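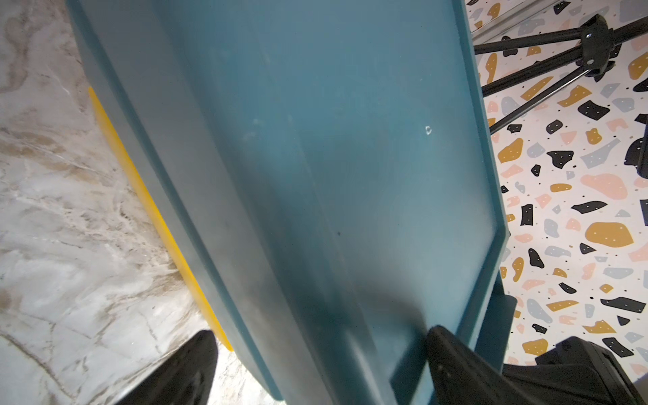 Chapter 23
Storage Units and Stock Records

23.1 Terms

A storage unit is the smallest holder that has its own line in the stock record. It may be a tray, a drawer, a bin or a shelf section. Goods are assigned to units, and units are assigned to locations. The two assignments are recorded separately, so that a unit can be moved without changing the entry for its contents.

A unit is open if its contents can be checked without moving any part of it, and closed if they cannot. Drawers are treated as closed in all positions. Bottles and other upright goods may be held in either type, but the record must state which.
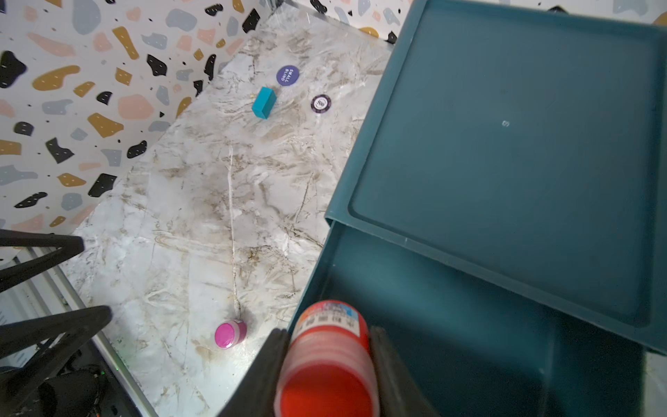 Ya-wen Chiang objects that the open/closed split is too coarse for mixed stock, and would replace it with a measure of access time. Her method is taken up in Section 23.4. For the present chapter the simpler split is kept.

23.2 The Drurkau Record

The worked problems use the stock record of the Drurkau parts store, which lists 3,363 items in 182 units. Each line holds a unit code, a location code and the date of the last check. Closed units are checked at twice the rate of open ones. 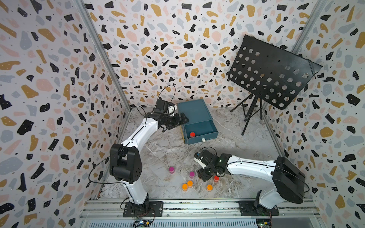
Figure 23.3 Closed unit with drawer partly open.

Location codes are read from the outermost division inward: room, wall, position.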